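Alton, 16th September

HERRERO WORKSHOP MEMBERS COMPLETE TWO-ARM TABLEWARE BUILD

Members of the Herrero shared workshop in Alton have completed Sasta, a build in which a pair of robot arms handles cups and bowls on a shared tabletop. Work began in January. The project occupies one bench and is open to all members on club evenings.

Each arm ends in a black gripper and can be run alone or with the other. Motion software was written by members under the project name Corkine. The current release stores 12 routines.

"Most of the hours went into grip force," said Inmaculada Aguirre, project lead. "Thin plastic deforms early, so we set the closing limit per item."

Leandro Figueroa, who maintains the control code, said the next release will cover handover between the arms.

Workshop contact: Leandro Figueroa, Herrero, Alton.
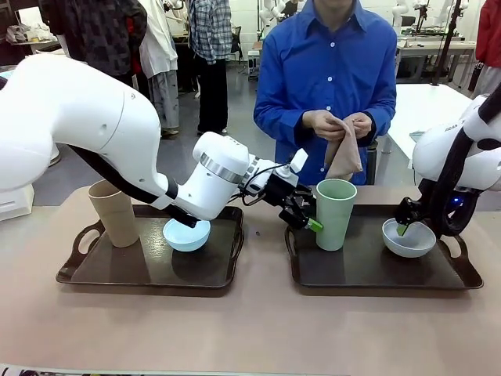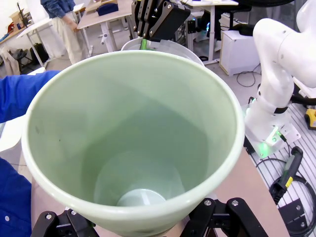 Sasta at the Herrero workshop. First picture: both arms over the serving trays. Second picture: the pale green container between the gripper fingers.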